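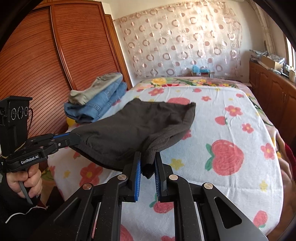

A dark gray T-shirt coming up off the bed.

Drorna (limited series, 4 episodes)
Streaming on Siu
Posted Mar 24, 2021

Drorna was supposed to come out in December and got moved twice, and that usually makes me nervous. I watched all four episodes over two nights. The whole thing runs 234 minutes, so it's longer than a movie but still something you can finish in a weekend.

The story is simple. Shuk-fan Cheng plays Mei, a former soap actress who left TV at the top of her career and moved to Drorna, a small harbor town where she runs a dry cleaning shop. Her old show is being revived. The network wants her back for one scene, a funeral, in which her character would finally be buried after eleven seasons of being missing at sea. She says no. Then her younger sister, played by Wing-sze Lu, tells the producers she said yes.

From there it goes back and forth between the shop and the studio in Parville. The first episode is mostly setup and it's the weakest of the set. We get a lot of phone calls. We also get a long dinner where everybody explains how they know everybody else, and I would have cut half of it. If you're on the fence after the first hour, keep going. Episode two opens with Mei watching one of her old scenes on the small TV behind the counter while a customer waits for a coat, and the show finds its pace right there.

Cheng is the reason to see this. She doesn't raise her voice until the last episode, and when she does it's over a parking space. She is very good at playing someone who knows how to act and is trying not to. There's a moment in episode three where Mei reads the funeral script out loud at the kitchen table, first badly on purpose, then well by accident, and you can see her get annoyed with herself. It's one take and goes on for several minutes. I went back and watched it again before starting the next episode.

Wing-sze Lu has a harder job and mostly handles it. The sister lies a lot and the script gives her reasons only late in the game. Lu plays her as a tired person who always needs something by tomorrow. She's funny in the second episode, when she has to pretend to be Mei's agent on a conference call. She's less convincing in the hospital scenes, but those scenes are not well written, and I don't think anyone could have done much with them.

Wai-kit Lui plays the old co-star, the man who was married to Mei's character on the soap and who has stayed on the show ever since. He could easily have been a joke. He wears the same navy blazer on set and off it, and he still signs photos at shopping malls. But Lui keeps him decent. His scene with Cheng in the makeup room, with both of them talking to the mirrors, is the best writing in the series. I wish he'd been given more to do in the final hour.

Yen-ting Peng directed all four episodes. I only knew Peng from Stimthorpe, a ghost movie I didn't like much, where the camera was always creeping up on people. There's less of that now. Most of Drorna is shot from a normal distance, in normal light, and the actors are allowed to walk in and out of a room without being followed. The shop looks like a real shop. The studio scenes are brighter and flatter, like daytime TV, and the clips from the old soap are done with real care. They have the right fuzzy picture, the right stiff hair, the right zooms before a commercial break. I would watch a full episode of that soap if Siu put one up as an extra.

The music is a problem. Shih-chieh Wei wrote a nice piano theme, and then somebody decided to use it every time a character looks out of a window. In a show set in a harbor town, there are a lot of windows. By episode three I was turning the sound down. The one scene that goes without music, the sisters folding other people's shirts after closing, works better than any of the ones with it.

I also have a complaint about the subplot with the harbor developer. He shows up in episode one with a set of plans, vanishes, and comes back in episode four with a different haircut and a change of heart. My guess is that there were more scenes with him at some point. What's left takes up time and doesn't touch the main story at all. You could skip every minute of it and still follow everything.

The ending is going to split people. I won't give it away. I'll only say that the question of whether Mei does the scene gets answered early in the last hour, and the remaining time is about something else. I liked that. The friend I watched it with did not, and told me so through the credits. The user score on Siu was sitting at 1184 ratings when I checked, and a lot of the low ones mention the final ten minutes.

A few practical notes. The subtitles are good, with one stretch in episode two where they run a second or so behind the speech. There's an English dub too, which I tried for one scene and turned off — the voices are fine, but Cheng's pauses get filled in with little sighs that she doesn't make. There's some swearing, one car accident that you hear and don't see, and nothing else that would keep a teenager out of the room. Siu has all the episodes up at once. Each one has a recap at the start that gives away a bit too much of what's coming, so use the skip button.

Anyone who grew up with a long-running soap in the house will get the most out of it. The jokes about recast twins and people coming back from the dead are made by someone who has clearly sat through years of the stuff. If you've never watched one, you may wonder why grown adults are crying over a fake coffin, though Cheng will probably get you there anyway.

Peng has said there won't be a second season. I'm fine with that, but I'd like to see the same cast in something else.

Rating: 4 out of 5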